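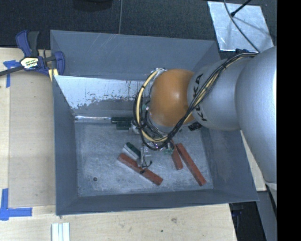 Kereck : un bras industriel apprend le tri en bac sous la conduite d'opérateurs à distance

L'atelier de robotique de Kereck a lancé en février une campagne de démonstrations téléopérées pour la prise de pièces en bac. Le principe est connu : un opérateur pilote le bras depuis un poste séparé, saisit un bloc, le soulève, le dépose, puis recommence. Les trajectoires et les images sont enregistrées ensemble et servent ensuite à entraîner le programme de commande.

Le bras, un KUKA au poignet orange, travaille au-dessus d'un grand bac métallique gris où sont posés des barres rouges et des blocs vert foncé. Les cas qui intéressent l'équipe sont ceux où les pièces se touchent ou se trouvent au pied d'une paroi. La pince doit alors descendre de biais, avec peu de marge, et c'est là que les opérateurs mettent le plus de temps.

1572 démonstrations ont été enregistrées à ce jour, dont 1223 retenues pour l'apprentissage. Les autres ont été écartées pour des raisons diverses - prise lâchée, contact avec la paroi, hésitation trop longue de l'opérateur. L'objectif fixé pour cette première phase est de 1901 séquences.

« On garde les reprises quand elles sont propres. Un opérateur qui rate une prise et la corrige nous apprend quelque chose », indique Rafferty Pruitt, responsable des essais. Les séances durent 2 heures au maximum, avec changement d'opérateur à mi-parcours.

Le poste de commande est fourni par Trusov. La société Lindgren, partenaire du projet, se charge de l'annotation des séquences et doit livrer un premier lot au printemps. Une comparaison avec le guidage manuel, où l'on déplace directement le bras à la main, est prévue sur les mêmes pièces. Elle sera menée sur le site de Mitusitz, qui dispose d'une cellule adaptée.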